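Lab 2 notes: comparing the two grippers
13 Oct 2019

Bring these printed or on your laptop, I won't have spare copies. Bench time is short so read before you come.

What we have: the Rind (parallel, two fingers, flat tips) and the Grivano (three soft fingers, air driven). Same arm for both, same wrist camera, same controller from Irutex. Don't change the controller settings between grippers or the comparison is worthless. If somebody already did, reload the file called lab2_base and start over.

What to record for each try: object, pose (upright / on its side / upside down), finger opening at approach, force setting, held or dropped, one line on how it dropped. "Failed" on its own gets no marks. Slid out, rolled away, pushed it, closed on air, those are all different.

Swapping grippers. Power off first. Four screws on the flange, finger tight then a quarter turn with the key. Last year we stripped one. Air hose only for the Grivano, cap it when not in use. Redo the camera check after each swap, the offset moves by a milimeter or so and that is enough to matter on small things.

Objects. Start with boxes, easy, gets you used to the buttons. Then round things. Kettles are the hard case and the one the report is about: smooth body, wide, handle on one side, and a cord that goes where it wants. Lying down is worse than standing. Before you close, decide what you are going for, body or handle, and write it down first. Deciding afterwards is cheating. 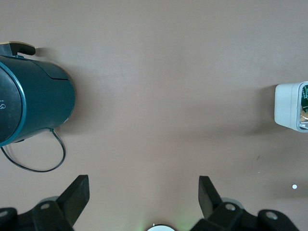

Rizwan Abbasi: I would go for the handle every time. On a kettle lying down the body is a cylinder, so two flat tips touch it along two thin lines, and any twist in the wrist lets it turn. The handle gives you something to close on, even if the load hangs off center.

Fair point but test both. Handle grip puts the weight to one side and the wrist joint feels it, look at the torque plot for joint 6. Also the handle is not always turned toward you.

Cord: keep the approach path clear of any loop. A finger tip under the cord on the way down = stop, back out, log it as cord contact. Do not pull. Goes for both grippers, the soft one hides it better so watch the camera view.

Force. Start at the low setting and go up in small steps. Stop at 75 percent, above that the Rind marks the plastic. The Grivano has no force number, only pressure, so dont put them in the same column. Wycliffe Odera has the conversion sheet from Driltitz, ask him, but treat it as a rough guide.

Report: one table per gripper, one page of text max. Which one for kettles, and why. What you would change about the fingers (pads, length, angle). Due before the December break, drop box outside room 1703.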